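Laboratory Automation, Unit 4
Working rules for arm stations that handle glass
Larnthorpe teaching lab, handout revised 5/1/18

Read this before your first station session and bring it with you. The rules apply to all benches in the lab, including the two in the Jenholm annex. Where the maker's manual is stricter than this handout, follow the manual.

1. Before power is applied

Walk all the way around the station. Look for cables on the floor, loose clamps, and anything inside the reach of the arm that isn't on the setup sheet. Stands and rods beside the table count as fixed obstacles and must be entered in the cell drawing. If you move a rod, even a little, the drawing is out of date and the station goes back to slow speed until someone has corrected it.

Test the emergency stop at the start of each session. Press it with the arm moving slowly and no glass on the table. Write the result in the log. A stop that was tested in the morning is tested again in the afternoon if a different group takes over.

2. Table covering

Cover the work surface with a dark matte cloth. Bare tops reflect the lights and the wrist camera loses the edge of clear objects. Clip the cloth along the edge and pull it flat. Faint creases are fine. A fold high enough to tip a cylinder is not, so check with your hand where the base will stand.

Clips are obstacles too. Keep planned paths clear of them by 15 mm.

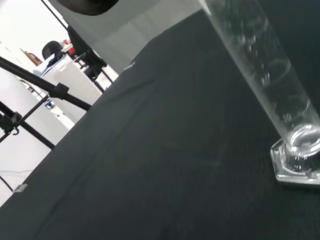
3. Glassware

Use empty glass for all path testing. Liquid comes in only after the full program has run without a stop, and then only water until the instructor signs the sheet. Graduated cylinders are tall for the size of their base, so approach from the side, low on the tube, and close slowly. Do not grip over the printed scale if you can avoid it, as the pads wear the marks.

Grip force for glass is capped at 40 percent of the gripper's range. The cap is set in the station file. Do not raise it to cure slipping. Slipping nearly always means dirty pads or a poor approach angle, and both can be fixed in a few minutes.

Inspect every piece for chips at the rim and base before it goes on the table. Chipped glass goes in the marked bin and is never used "just for the test run."

4. Speed and people

While anyone is within reach of the arm, the station stays in reduced speed mode and one person holds the enable switch. That person does nothing else. No typing, no fetching.

Chairs and personal items stay outside the taped line. Papers you need during the run go on the side counter.

5. Records

Each run gets one line in the log: program name, version, grip setting, object, result. "OK" is not a result. Write what the arm did, for example "placed upright, base on mark" or "dropped on release."

The gripper pads are replaced at 2,000 cycles or when the surface looks shiny, whichever comes first. The counter is on the second page of the station screen and must be reset by hand after a change.

6. If glass breaks

Press the stop. Leave the arm where it is. Put on cut-resistant gloves, pick up large pieces with tongs, then fold the cloth inward and lift it off with the fragments inside. Do not shake it out and do not reuse it. Wipe the pads and look for slivers before you clear the stop.

For the next session

Read the Amero case notes and the first chapter of the Subramaniam reader. Write half a page on which of the rules above would have applied at each step of the Amero incident. The station checklists for June are on the course page; print your own copy.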